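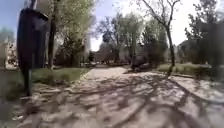 Re: [trurkau-nav] Path examples, Stutia set

1st March

> We now have 672 runs from Stutia, 229 of them on dirt. I'd call that
> enough to start training Rellunis.

I wouldn't. How many of those runs repeat the same two routes in full sun?

My worry is the labels. Kincaid marks anything dark as an obstacle, and I doubt more runs will cure that. 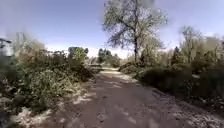

I'd sooner relabel 30 runs by hand and see what changes. Start with dirt, where tree shadow lies right across the track and the leaf litter blurs its right edge. Then show me the scores.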